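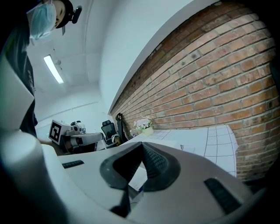 Unit 13: Masks and Shared Indoor Air

Course 302, Workplace Health Basics
Handout updated 13/05/2021

Read this before the seminar. The Werklow case is on the reading list and will be discussed in class.

Droplets and aerosols

People give off particles of many sizes when they breathe, talk, cough or sing. The larger ones fall to the floor or onto nearby surfaces. The smallest ones stay in the air and move with it. In a room with poor airflow they can build up over a working day.

Types of face covering

A surgical mask is a loose-fitting covering for the nose and mouth. It catches much of what the wearer breathes out, but air can leak at the sides. A respirator is made to seal against the face and needs a fit test. Cloth masks vary a great deal with the fabric and the number of layers.

Wearing a mask

Wash your hands first. Put the colored side out and the stiff strip at the top. Press the strip over the bridge of the nose and pull the lower edge under the chin. Replace the mask when it is damp or torn. Take it off by the loops - do not touch the front.

Airflow

Masks are one measure among several. Opening windows on 2 sides of a room gives a cross draft. Where windows do not open, check the fresh air setting on the ventilation system. A fan that only moves the same air around does not count as fresh air.

For the seminar

Read the Werklow case, pages 13 to 19. Note where the packing room gets its fresh air and how many people share it per shift. Bring a sketch of a room you work or study in, with doors, windows and vents marked.

The Brindent worksheet is due at the start of Unit 14.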